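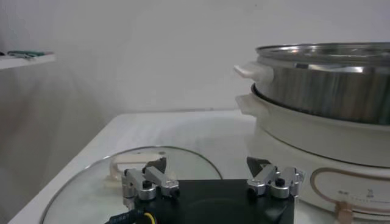 Glass lid and steel pot on a white table

Can the employer change the shift pattern while the recognition talks are still open?
Posted by hastuvska_line in Workplace and unions

I work at a packing site in Puvville run by Jinilel. There are 300 of us on the shop floor. The union put in a written request for recognition in March. The company replied in time, did not refuse, and agreed to negotiate. We are now in June and the talks are not finished. The bargaining unit is agreed (all hourly paid grades, excluding the lab) but the method is not.

Last week a notice went up on the board saying that from the start of next month we move from five eights to four tens, with a 6 am start. The notice gives no consultation dates. My written contract says 40 hours a week, "normally 8 hours daily", and has a line further down saying the company "may vary hours of work to meet the needs of the business on reasonable notice".

Two things I would like to know. Does an open recognition claim stop them changing hours until it is settled? And if it doesn't, does the line in the contract let them do it anyway? Please answer for Great Britain. I have read plenty of American pages on this and they keep talking about a duty to maintain the status quo, which I can't find in anything British.

kubicek_works_rep
Taking your points in order.

An open claim does not freeze terms. The status quo duty you read about belongs to American law and has no direct equivalent in the statutory recognition procedure here. Until recognition is agreed or declared, the employer has no duty under that procedure to bargain with your union over hours. What the employer may not do is make workers an offer whose sole or main purpose is to keep their terms from being settled by collective agreement. That protection covers members of a union which is recognised or is seeking recognition, so yours qualifies on the second limb. A notice on a board is not obviously an offer, though. If it is followed by individual letters with a payment for signing, keep the letter and the envelope, write down who handed it over and when, and get it to your full-time officer the same day. The time limit for a tribunal claim is short.

On the contract, a general variation clause is read narrowly. Courts look for clear words before they allow one side to change something as basic as the working day. "May vary hours of work" is wider than many I have seen, and the word "normally" does not help you either. Against that, the clause asks for reasonable notice, and what is reasonable depends on the size of the change. An extra two hours a day with an earlier start is a large change for anyone with children or a fixed bus.

Practical steps:
Do not refuse the shift outright without advice.
If you work it, say in writing that you do so under protest and do not accept the change. Repeat this at intervals. Long silence can be read as agreement.
Ask for the notice to be withdrawn pending talks, and have the union make the same request in the negotiations.
Check rest. Four tens from 6 am should leave 11 hours between shifts, but overtime on top may not.

Anyone with caring duties or a health condition should raise that separately, as it is a different legal route.

puvville_nights
They did the same at the Kubíček depot and everybody just signed. It's in your contract so they can do what they like. If you don't like it there are other jobs.

old_branch_sec
The answer above mine is wrong on the law and I would ignore it. The first one is sound. I would add a point on the tactical side.

We ran a claim at a site of 1000 and the company altered the rota halfway through. Our mistake was to treat it as a legal matter and wait for a letter back from the solicitor. Membership stood still for 2 months. When we put a one-page survey round the canteen asking who could not make the new start time, people joined on the strength of it, and those figures went into the next meeting with management. The rota still changed, but with a later start and a shift allowance.

Also check whether a collective grievance is allowed under your procedure. Some procedures permit only individual ones, in which case use the same wording and hand them in together. Get a signed receipt.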